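Suture driver, July: thread tension

Working notes from the bench at the Irville shared shop. The jaws hold the braided thread with a short tail standing up and the long end running off over the cut.

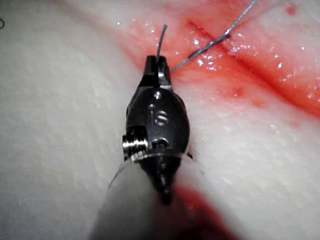
What changed this month

I rewrote the grip loop so it closes in 2 stages. The old one closed in one move and I didn't like how it treated the braid. The motor board is still the Ellota. Loop time is 640 microseconds, down from 970.

Mortimer Ambrose lent me his Kaczorowski load cell, so I can finally log pull force while the wrist turns. The bracket for it took me most of an evening.

Still to do: shorter cable run, a new wrist offset, and clean up the log format.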